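She gave away the money from her company before she'd finished unpacking in the new house, and she'd like me to stop making it sound noble.

"It was sitting there," she told me on the phone, the first time we talked. "I wanted it to go and do something."

She is the founder of Hayashi, the payroll software outfit (you may have used it without noticing, it's the thing behind a lot of small restaurants), and she sold it to Graduno in February. She asked me to leave her name out of this, so I have, though anyone in Curgate will work it out in a minute flat. What I wanted to talk about was Evum, the fund she set up with her share of the sale. It makes small grants, 200 dollars at the low end and 900 at the top, to people who need one particular bill to go away.

I got to her place early and hung around on the porch like a salesman until she yelled that the door was open. She talks fast and she feeds you. I had two slices of peach cake before I even got my notebook out!

So why so small? I'd assumed somebody with that kind of money would want a hospital wing or at least a bench. She laughed at that for quite a while.

"I was a broke person for most of my life," she said. "What wrecked me was never some giant thing. It was a transmission. It was a security deposit. I lost an apartment over less than we hand out on a slow morning."

The application is one page. You say what the bill is and who it's owed to, and Evum pays them directly, usually inside of 17 days. She hates that number, by the way, and brought it up three separate times without my asking. She wants it under a week. The bank part is what drags.

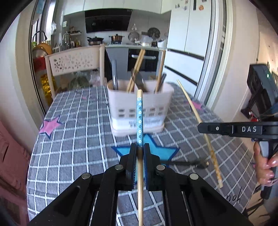 A reader wrote to me after I mentioned Evum in an earlier column, asking whether this kind of giving lets landlords and repair shops off the hook, because they get their money either way and nothing about the prices ever changes. I read the letter to her over the cake plates, a bit nervous.

"Well, they're right," she said, and cut herself another piece. "I can't fix rent. I can keep a woman in her place until the end of the month, and then she can go yell at city hall with a roof over her head."

I pushed a little. Did she think she should be giving to the folks who do the yelling, too? She does, as it happens, but through a separate account, and she got cagey about how much. Her accountant thinks she talks too freely already. (He may have a point. I now know what she paid for her couch.)

We also got onto the people she used to work with. Most of the Hayashi staff had shares and did fine in the sale, and she says a handful have put money into Evum on their own. She didn't ask them to. "I'd have been a terrible boss if I'd asked," she said. "They'd have felt they had to."

Her mother still clips coupons for her and mails them, and she still uses them. Right now she's looking for someone to run the office in Curgate three days a week, and she'd like that person to be good with banks.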